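# Quick fixes for a home-sewn show costume

Our spring musical at the Hodby has 300 costume pieces, and I love every last one of them! A few tricks that save my evenings:

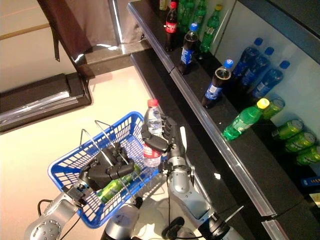 - Baste hems by hand with long stitches – they pull out fast when a part gets recast.
- Spritz cheap vodka and water, 50/50, under the arms between shows. Smell gone!
- Sew snaps *behind* the buttons for quick changes.
- Rub a candle on sticky zippers.
- Write the character's name on twill tape, never on the lining.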